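Sorting clothes on the bed without wrecking the duvet
Last updated 23 September 2018

sadska_mum
Hello all, hoping somebody has a better system than mine! I do all my folding on my child's bed (it's the biggest flat surface we've got upstairs) and the duvet cover ends up looking like a dropped hanky. It's a big mustard-yellow one with a bit of a sheen to it, so every crease shows up, and by the time I've put the last pair of leggings away I have to strip it and shake it out again. I bought the cover in June and I'd like it to look decent for a bit longer than that.

The other problem is the dark stuff. Black tops and black leggings all look the same once they're in a heap, and I'm forever putting things in the wrong drawer. Do you fold on the bed at all? Or should I give in and clear the kitchen table, which means carrying everything downstairs and back up again?

Kakwood
I've folded on beds for years and wouldn't go back to a table, my back won't have it. Two things helped me.

First, pull the duvet tight before you start. I mean properly tight, corners tugged down and the whole thing smoothed from the pillow end towards your feet. If the duvet is moving about inside its cover you'll never win, so sort that out first. I put a couple of stitches in the top corners of ours and they've held through 13 washes (I was curious, so I kept a tally on the calendar).

Second, don't tip the whole basket out. Take one thing, lay it flat, run your hands over it from the middle outwards, fold it, put it down at the foot of the bed. Then the next. I know it sounds slower but I can get through a full load in 10 minutes, and the bed only needs a quick tug afterwards.

For the blacks, do them last and in daylight. Under our bedroom bulb I can't tell navy from black, never mind one pair of leggings from another. I sew a little loop of coloured thread inside the waistband, red for one child and green for the other, and it's saved a lot of shouting before school.

Oh, and if the cover is shiny it'll probably crease whatever you do. Mine on the spare bed is the same. I dry it on the line, pegged along one long edge, and put it back on while it's the tiniest bit damp. Not wet, mind!

skutura38
just use the floor. old sheet down, fold, done

sadska_mum
Thank you both! Corners stitched this morning, and I'm going to try the coloured thread as well. Floor is out I'm afraid, we have a dog.

Related
Getting fluff off dark clothes
Which way up do you hang a duvet cover?
Drawers or hangers for children's tops
Awwad wardrobe, door keeps swinging open

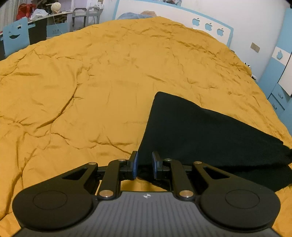

Black cloth on the mustard duvet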